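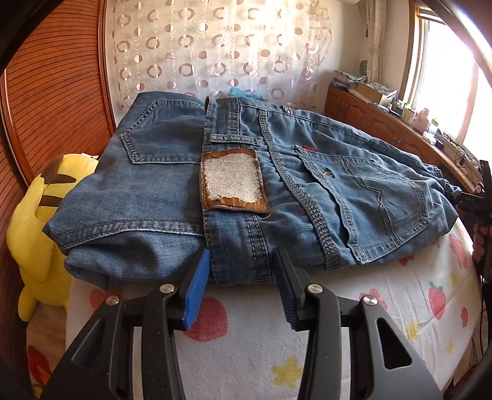
Blue ribbed pads on the gripper, with folded jeans on the bed.

Folding jeans with a pair of hand-held grippers, by Alina Radu

If you have followed my Tovthorpe build from the beginning, you'll know I printed the linkages in August and spent far too many evenings fussing over the finger pads. Now comes the part I enjoy most, where you take a gripper in each hand and find out what your design can manage on real laundry!

Denim is a wonderful test cloth. It's heavy and stiff, and it has all those thick seams and a waistband for the pads to climb over, so any play in your linkage shows up very quickly. I would start with an old pair you're fond of but wouldn't cry over.

Before you begin, check the pivots. Open and close each gripper 10 times and feel for a rough spot. If one arm drags behind the other, back its screw off a little and try again. My first set was so tight that my thumb gave up before the jeans did, and I had to leave the whole thing until the next morning.

Lay the jeans on a bed and smooth out the worst of the creases with your palm. Slide the lower jaw under the edge of the cloth, close slowly, and lift just an inch or so (2 at the most). If the cloth creeps out, take a deeper bite before you squeeze any harder. 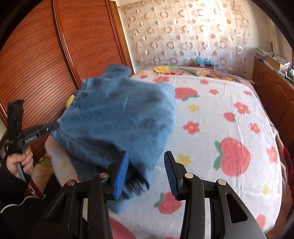
Once you trust the grip, bring in the second gripper and work with both together. Keep your wrists low and move the two hands at the same pace, the way you would carry a full tray. Bring one leg over the other, let go, and only then go looking for the next edge. I used to rush the letting go and drag half the fold back with me, so do give it a moment.

Practice 5 folds, have a cup of tea, then do 5 more. When a fold goes wrong, shake the jeans out and start from flat again, as patching up a bad fold takes longer than making a new one (ask me how I know).

Keep a notebook beside you and jot down which seams gave you trouble. Mine is mostly complaints about waistbands, and those complaints are what I'll be working from when I redraw the pads.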